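Inside an old office tower
Category: Workshop notes / Desktop PCs

This gallery covers one machine, a black and silver desktop tower that came out of the accounts office at Dresa when the desks were changed over in July. It was one of 29 that left the building. Most went straight to Pisar for recycling, and a few were kept back so that we could see what was worth saving for the loan scheme.

The plan for each tower is the same. Take the side panel off, have a proper look, write down what is fitted, then decide whether it is worth the time. A machine like this can do a perfectly good job of email, letters and a bit of browsing. It can also swallow a whole afternoon if you let it, so we try to decide early.

The work is done with the case lying flat on the big slatted table. It is a good height for standing at, although small screws do find their way into the grooves between the slats, and a magnetic tray is worth having. Arnar Kvaran, who wrote our checklist, prefers to keep a jam jar lid for each stage of the job. Either works.
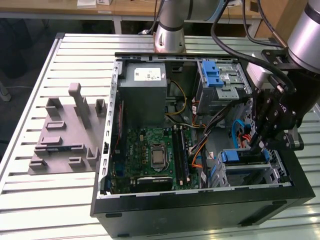 The first thing on the checklist is cable routing. Before unplugging anything, we note which lead goes to which connector and which side of the drive bay it passes. In an office tower the leads are usually cut to the length they need and no more, so if one goes back the wrong way round a bracket it may not reach. Coloured data leads are easy to follow. Black ones in a bundle are harder, and a bit of masking tape with a number on it saves a lot of tracing later.

Next come the drives. Every drive from Dresa was to be taken out and wiped separately at Carnegie, and the carriers kept with the case they came from. Plastic carriers with a handle are handy because they need no tools, but they vary a great deal between makes and a spare can be hard to find. Please do not put loose carriers in the general parts box. We lost two that way last time.

The graphics card is left in place unless there is a reason to move it. Some of these towers came with one added, presumably for people who used a second screen, and some did not. If the card works, it stays with the machine.

Memory is looked at after that. We write down the size and speed printed on the modules and try to bring each machine up to whatever it will take from the stock we have. There are 90 modules in the drawer at present, sorted by type, so this is rarely a problem. The latches at the ends of the slots should be pushed outwards with a fingertip, both at once if you can manage it - a screwdriver will slip sooner or later and mark the board.

The coin cell gets replaced in every machine we keep. A tower that has stood in a cupboard for a year or two will often forget the time, and the person borrowing it then gets odd warnings from websites and thinks something serious is wrong. A new cell costs very little.

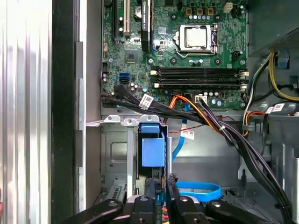 The motherboard, with the processor near the top, the coin cell to the left and the drive cage below.

Dust is dealt with last, using a soft brush and short bursts of air, and the fan is held still while it is done. The processor cooler only goes back on with fresh paste. A small amount in the middle is enough.

Once a tower has been through all this it gets a Sememero tag with its number, and the sheet goes in the folder by the door. If you are adding to the sheets, please write the name of the part as it is printed on the label - shortened names have caused trouble when ordering replacements.

The next batch is monitors and keyboards, and those will have a page of their own.

Tagged: desktop computers, repair, reuse, spare parts

19 shares | 2 comments

Related galleries
Sorting the memory drawer
Power supplies: which ones we keep
Laptops from the Carnegie store
Labelling cables before you unplug them
A morning at Pisar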